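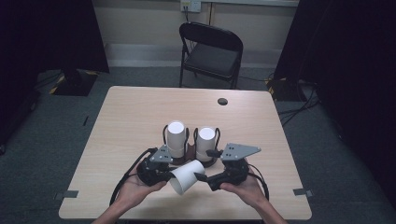
I'm looking for a goalkeeper coach for the Irncombe women's soccer team, two evenings a week plus home games, starting in March. We let in some truly silly goals last season and I'd love some help with that! Pay is $200 a week, and I'll cover your gas if you're driving over from Grustusley. We'd sit down first at a plain light wood-grain table with a black folding chair on the far side, so don't dress up. You'll need a coaching badge and a loud voice (ours is a windy field). Drop me a line at the Flornatance clubhouse by Tue 8 September.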